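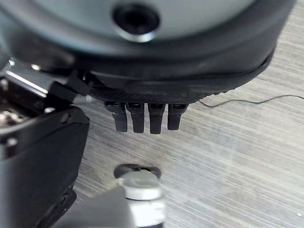
Before you back a startup's workshop gadget

Workshop > Buying Tips > New Hardware

23 Jan 2026

Every few weeks a young company raises a pile of money and promises to fix something in my garage that wasn't broken. I've paid for two of these things. The Sima drill dock came ten months late and the Forow bench light never came at all, so read the following with that in mind.

Ignore the funding news. Zakton put out a cheerful announcement about its investors last March, and people in my woodturning group took it as proof that the clamp was good. Investors bet on a lot of companies and expect most of them to fail. You want one clamp that holds.

Look at the backer count, then look for owners. The Harosham sharpening station has 1,327 backers on its page. I searched for an evening and found two people who had one on a bench, and one of those was still waiting for the right plug.

Check what it needs to run. If a tool wants an app and an account, ask what it does when the company folds. If the seller won't say, assume it becomes a doorstop.

Price the parts first. Blades, belts, filters and batteries should be ordinary sizes you can get at any hardware store. A special cartridge from a firm with one product is a bad bet - I don't care how nice the case is.

Put in only what you could lose. My limit is $20 for anything that hasn't shipped. That buys a sticker and a thank-you email most of the time, and I can live with it.

Pay by credit card and save the delivery promise as a PDF the day you order. Those pages get edited. Mine went from "ships in spring" to "ships soon" without a word to anyone.

Wait for the second batch. The first run is where they find out the hinge cracks. Meanwhile a used vise and a decent file will do most of what these gadgets claim to do, and you can have both by Saturday.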